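Ticket 942 – Right gripper pose jumps during lid wiping task
Project: Stimemico student team, Laing lab course
Opened by: Vasiliki Antoniadis
Category: Tracking / data quality
Priority: Normal
Status: Closed

Problem

Hello, I am writing for our student group. We record demonstrations with the two hand-held grippers for the cleaning task. The left gripper keeps its pose very well. The right gripper, the one which holds the cloth, loses its pose for short moments, and when it comes back the position has moved by several centimeters. In the replay the right hand jumps to the side and then returns.

We recorded 20 episodes on Wednesday afternoon. The jump is in most of them, always on the right side. In the worst one, episode 187, it happens three times before the wiping is finished.

What I already tried

1. Restarted the recording program. No change.
2. Cleaned the faces of both marker cubes with a dry tissue. No change.
3. Repeated the head camera calibration with the printed board from Jolville. The error value was good, but the jumps stayed.
4. Changed the USB port of the right gripper. No change.

I did not change the marker size in the configuration, because both cubes have the same size and the left one works.

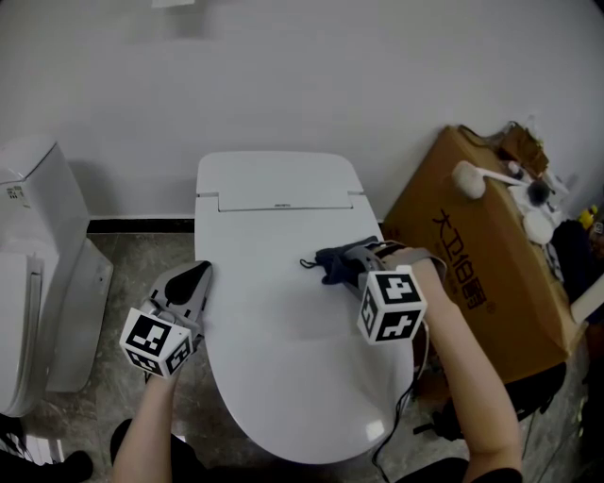

The task itself is simple. The operator closes the right gripper on the cloth, wipes the lid from the back to the front, and holds the rim with the left gripper so that the lid stays in place. Everything in the room is rather bright, with white walls and white ceramic, and my first idea was that the exposure is too high and the white parts of the marker become too strong. I would be thankful for advice if this is possible.

Reply from Lernis support, 10:40

Hello Vasiliki, thank you for the clear list. Exposure is possible, but then we would expect both sides to suffer. Please send the log of episode 187 and tell us two things: which exposure setting you use, and which marker IDs are written in the file for the right cube.

Reply from Vasiliki Antoniadis, 13:15

The log is attached. Exposure was on automatic. I set it to fixed, value 400, and recorded two more episodes. The picture is darker and the edges of the markers look sharper to me, but the right hand still jumps.

About the IDs I must apologize. I compared the file with the real cube, face by face, and two side faces are exchanged in the file. When the front face is visible, all is fine. When the operator turns the wrist to wipe near the edge, the program sees only a side face and calculates from the wrong one. I think this explains why the left hand is good – it almost does not turn in this task.

Reply from Lernis support, 14:05

Yes, this fits with your log. Please correct the two IDs, keep the exposure fixed, and record a short test where you turn the right wrist slowly in both directions.

Reply from Vasiliki Antoniadis, 16:30

Corrected and tested. In the slow turning test the pose is continuous. I recorded five new wiping episodes after it and I found no jump in the replay. The old episodes can be processed again with the corrected file, so we will not delete them. I have also put a copy of the old file in the team folder, with "do not use" in the name.

One small question remains, but it can be a new ticket: the cable of the right gripper pulls a little when the arm goes far forward. Do you have a longer one?

Reply from Lernis support, 16:50

We have a longer one, please open a hardware request for it. Closing this ticket.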